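Funders > Piver Trust > Progress reports > May

Cikunville Repair and Swap Club: where we've got to

What a spring! We have now run 14 sessions in the Mocanu hall, and 109 households have signed up (we hoped for 60). The Friday evening slot fills first, so your grant is paying for 20 extra chairs.
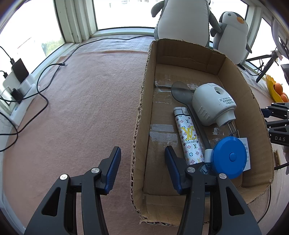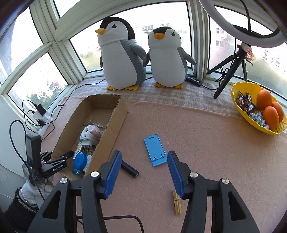

After the last session one member wrote that she had stopped throwing out lamps and wanted a sewing evening next. We'd love to run one! Pustow has offered us two machines, and we still need a cupboard that locks. Spending is on track, with the insurance due next month.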